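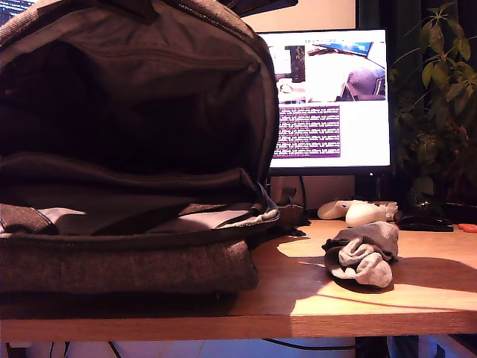 My sister Teresa packs for a trip like she's being timed. I pack like I'm being graded. So on my last night at Enora I had the backpack up on the desk, both compartments unzipped, and I was feeling around in the bottom for Barbara Walczak's key.

She'd lent it to me in February, for the apartment in Brostolum - 15 stairs up, she said, and don't trust the railing. I'd promised to mail it back before I left. I found a train ticket to Losus, a lot of lint and one very old peppermint (I ate it). No key!

My phone buzzed. Teresa again. "Are you packed?"

"Almost," I typed, and stuck my whole arm in up to the elbow.
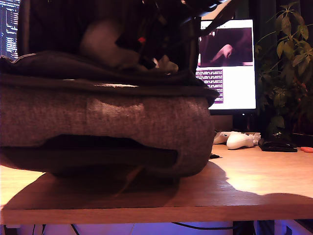

Where would you hide a key if you were me, a year ago, and nervous?

Inside the lining, through the little hole you never got around to sewing up. I worked two fingers in and there it was, wrapped in a bus receipt. On the back, in my own handwriting, it said: give this back to Barbara, and stay for coffee.

I texted Teresa that I'd be taking the later train.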